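Plarken Handheld Gripper Guide
Section 6: Recording two-handed demonstrations

2021-01-03
By Mieke Baert
20 shares | 6 comments

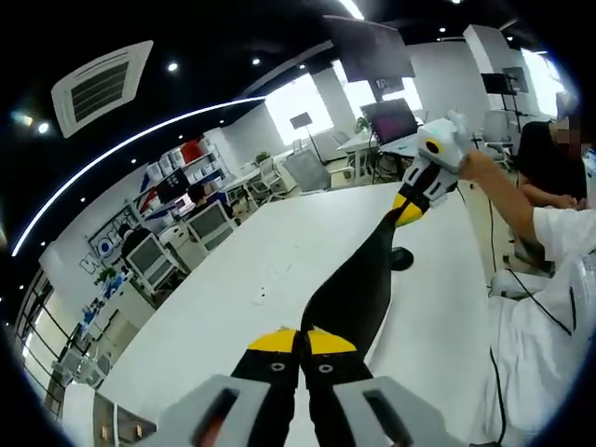

By now you have two grippers that pass the bench check and a strong opinion about the calibration routine. Keep the opinion for Section 9. The steps below cover recording with both grippers at a shared table, the way we gathered the 350 demonstrations behind the October result.

1. Turn on both grippers and wait for the host laptop to list them. If it lists only one, restart the one it lists. We don't know why this works.

2. Close the fingers fully, then open them fully, on each gripper. The software takes these as its limits and will believe whatever you tell it.

3. Hold the grippers so that each camera can see the other gripper's fingers for a second or two. The relative pose estimate starts from this view, and a poor start follows you through the whole recording.

4. Check that your sleeves and cables are clear of the fingers. A cable in the grasp is a valid demonstration of grasping a cable.

5. Start recording, do the task once at an even pace, and stop. Don't narrate. There is no microphone.

NOTE: Colleagues may stay in the background. The policy trained on our office data did no worse for having seen Jasper Prins at his desk – he has asked that this be written down.

NOTE: Bad takes should be marked, then kept. Zübeyde Aydoğan's comparison run used them to train the filter, and mine turned out to be especially useful.

CAUTION: Don't swap hands halfway through a session. The left and right streams are stored by device, and the training script will not notice until the arms cross.

CAUTION: Error 601 means the two clocks have drifted apart. Stop, sync again, and discard the take. Trimming it by hand looks quicker. Bonifacio Prieto spent most of October on that idea.

When the session is done, copy both streams before you switch anything off, then go on to Section 7 for replay on the arms.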